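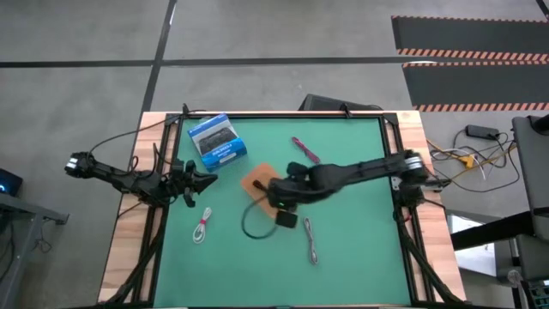

Pullby opens cable and small parts swap, 11 August 2024

Got a drawer full of old leads? Pullby is taking them. The swap room at the Brokano building opened this morning with 2,000 items already sorted - chargers, adapters, game controllers, loose cables, cork pads, the lot. Doors open at 10, close at 14.

Bring up to 10 things, take home the same number. No money changes hands. Boxed game stuff is wanted most, box can be a bit beat up. Tie your cables before you come in please, last time in April they got in a awful tangle and sorting ran late into the evening.

No batteries, no broken screens. Parking is behind Vainio, not out front - the front lot is closed for paving untill further notice.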